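*Notes for the smallholders' evening, village hall at Iltescombe. Doors 7pm, start at half past. Keep water handy, talk slower than feels natural.*

## Opening

Hello everyone, thank you for coming out. I'm going to talk about snails – keeping them, feeding them, and why I have become so fond of an animal I used to throw over the hedge.

Quick show of hands: who has eaten one? Who has kept one? (There's usually a teacher in the second group. Ask what they fed it.)

I started with one small pen behind the polytunnel. By my second summer there were 2,000 snails in it and I was getting up at dawn to see what they'd been up to overnight. So I should warn you now that I can go on a bit.

## Which snail

The one I keep is the common garden snail, the brown one with the stripy shell that you all have at home. The French call it the petit-gris. It's hardy, it breeds easily, it grows quickly and it copes with our weather.

People always ask about the big Roman snail. Lovely creature, much slower, and protected in England, so you can't go and pick them off a chalk bank. Leave them where they are and enjoy them.

(Pause here. Someone will ask about giant African land snails. Answer: need steady warmth, a different talk altogether.)

## What they eat

This is my favourite part!

A snail doesn't bite the way we do. It has a ribbon in its mouth, the radula, covered in thousands of tiny teeth, and it rasps at the food like a file. If your pen is quiet at night you can hear it. I took Bilal Dabbas out with a torch one July evening to listen and he stood there for ages with his mouth open.

Mine get leafy greens, mostly chard and spring cabbage, with carrot, courgette and cucumber ends. They love a bit of melon. On top of that they have a dry meal, which I scatter on boards in the evening. I mix it myself from ground cereals and powdered limestone.

The limestone matters a great deal. Shell is nearly all calcium carbonate, and a growing snail is building shell all the time. If they run short the lip of the shell stays thin and papery, and they start rasping at each other's shells to get it. The first time I saw that I thought it was some dreadful disease. Cuttlefish bone works too, and so does clean, baked, crushed eggshell.
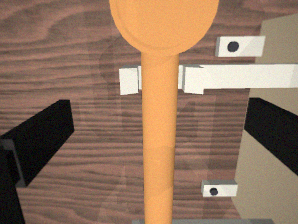 Don't give them anything salty. That covers most kitchen leftovers, so I don't use cooked scraps at all. And wash anything you've bought, because whatever kills slugs will kill these.

Feed at dusk. Take away what's left in the morning. Old wet food goes sour very fast under boards, and you'll get flies and mites before you know it.

## Water and damp

Snails breathe through their skin as well as a simple lung, and they lose water every time they move. Damp is everything. I mist the pens at dusk, just before feeding, and again at bedtime if it's been a hot day.

Damp is different from wet, though! A puddle in the pen means drowned hatchlings. Good drainage underneath, fine spray on top. If you use a drinking dish, make it very shallow and put pebbles in it.

In a dry spell they'll seal themselves up with a thin skin across the opening of the shell and simply wait. It looks alarming and it's perfectly normal. A good misting usually brings them round by nightfall.

## The pen

(Bring out the sample of fencing now. Pass it round, get it back!)

Mine are low timber pens on soil, planted with clover and chard, with boards leaning in rows for the snails to sleep under. They like to rest upside down on the underside of the boards, packed close together, out of the light.

Keeping them in is the trick. I use fine mesh with the top edge folded inwards twice, so there are 2 lips to get past. Forough Kiani over at Tunville has an electric strip along the top of hers and swears by it. I've visited and it's very neat. I've stuck with the folds because I'm clumsy with wires.

Net the top as well. Thrushes learn quickly. Rats learn quicker. Ground beetles are the ones that catch new keepers out, as they'll come up from below and eat the young ones in the shell.

## Breeding

Every snail is both male and female, so any pair will do. Courtship goes on for hours, and yes, they really do fire little chalky darts into one another. (Wait for the laugh.)

A week or two later each one digs a hole in loose, moist soil and lays. Expect something like 100 eggs in a good clutch, white and round, like tiny pearls. I set out pots of soil for them to lay in, then lift the pots into the shed, where it's warm and I can keep an eye on them.

The hatchlings come up with see-through shells. You can watch their hearts beating. I have shown this to grown farmers and seen them go completely soft.

## Winter

As the nights draw in they slow down and stop eating. I put my breeders in net bags in a cold, dry outhouse and leave them alone until spring. Don't keep checking. I lost a good part of my first lot at Vemley by fussing over them.

## Questions

Likely ones:

- *Do they smell?* Clean pens, no.
- *Can I sell them?* Talk to the council first, before you build anything. They were very helpful with me.
- *Do you name them?* Only Chala, my oldest breeder. She's in the tub by the tea urn. Please don't feed her biscuits.

Handouts are on the chair by the door. Finish by nine, stack the chairs.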